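## 3. Storing the sandals

Our second test group was open footwear. The first group, lace-up shoes, is covered in section 2, and the same scoring sheet was used for both. Hatomden lent us the sandals for the term on the condition that they came back clean and in pairs.

All of the sandals are black rubber with a thick molded sole and a wide curved strap over the top. We picked them because they are awkward to store. The strap keeps its arch, so a pair can't be pressed flat, and the ribbed edge of the sole catches on the next one when they are pushed together.

The shelf is a long pale wooden board. We compared two layouts. In layout A every sandal goes on the board. In layout B some sit on the board and the others stay on the surface in front of it, where they can be reached first. 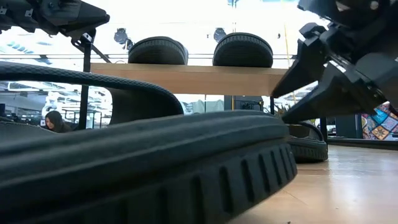 Layout A looked tidier, but it was slower to use. People had to move one sandal to get at another, and the straps hooked together when they did. Vilém Jurčo timed 13 people from our year, each finding and taking out one named pair. With layout A the average was 9 seconds. With layout B it was 4 seconds.

The weak point of layout B is the front row. Sandals left there drift apart over a day, and by the afternoon the pairs were often mixed up. We tried a strip of tape as a guide line – it helped for the first morning and then people stopped looking at it.

We logged 129 removals in November across both layouts. Most of the mistakes were left and right sandals from different pairs. All of them are the same color, so this was partly our own fault for not marking the sizes on the straps.

### 3.1 Changes for the next round

- Mark the size on the inside of each strap.
- Make the board deeper, so a whole sandal fits on it lengthwise. The longest board Matoušek had in stock was 750 mm, and we will keep that length.
- Replace the tape with a low rail along the front row.

The rail will be cut in the Plesitz workshop. Drawings are in appendix B, and the raw times are in appendix C with the ones for the lace-up shoes.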